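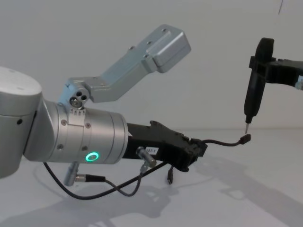
Cable and Connector Bench Assistants (casual, two positions)
Myklebust Lead Works, Jedton

Applications close August 25, 2018
Start: early September
Length: 14 weeks, with a chance of more work in the new year

We make and repair short signal leads for labs, theatres and small manufacturers. We have taken on an order for 1,646 leads with small black plugs and need two people to help with checking, labelling and packing. The work is at our Jedton unit. It can't be done from home.

What the job involves

You will work at a plain white table, mostly with thin black cable and plugs small enough to lose in your sleeve. Each lead has to be lined up so the plug can be got at properly, then gone over for a crooked shell, a nick in the jacket or a contact that has moved. Faulty leads get a tag and go back to the repair tray with a line in the log saying what is wrong. "Bad plug" is not enough. We need to know which end and what you saw.

Once you are comfortable with that, Olga Sepúlveda will show you re-terminating. The plug has to sit still and face the tip of the tool, and a thin cable likes to spring back the way it was coiled. It takes a while to get used to. We don't expect you to be quick in the first few weeks.

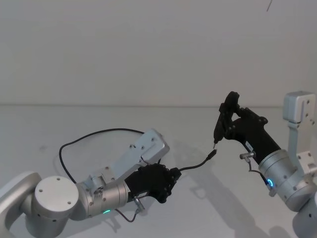
Who should apply

You don't need a trade certificate. Good near vision (glasses are fine), steady hands and legible printing matter more. Jewellery repair, model making, sewing, watch batteries or hearing aid work would all be useful background. If you have soldered before, tell us what and how long ago.

You should be able to tell dark colours apart under white light. There is a short test for this at the interview — it is a strip of wire offcuts and a chart.

The work is seated, with a break every hour. The chairs adjust and the tables don't.

Hours and pay

Four mornings a week, 8:30 to 12:30. Afternoon shifts may be added if the order runs behind. Pay is hourly, at the bench assistant rate, and goes up a step when you are signed off on re-terminating. Training time is paid. Bring your own lunch if you are staying on; there is a fridge and a kettle. Parking is behind the building off the laneway.

How to apply

Send a one-page résumé and a few lines on any fine handwork you have done to Ingegerd Sjöberg at the front office, or drop them in the mail slot. Put "bench" on the envelope. Interviews take half an hour and include handling a few sample leads. Wear sleeves that roll up.

If you applied for the spring intake we still have your details, but please write again to say you are available.

Questions about this job

The short leads in this order have a plug at one end only, and the other end is left bare for the customer to fit. You will handle both ends.
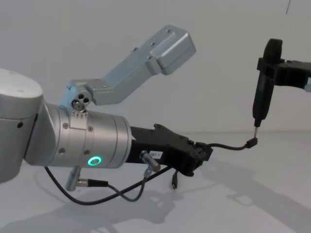

Rohani Liew asked whether someone left-handed would have trouble with the bench work, and whether the mornings could be split with another person.

Left-handed is fine, and the trays can be swapped over. Sharing a position is possible if both people do the full training. Please apply together and say so in your letters.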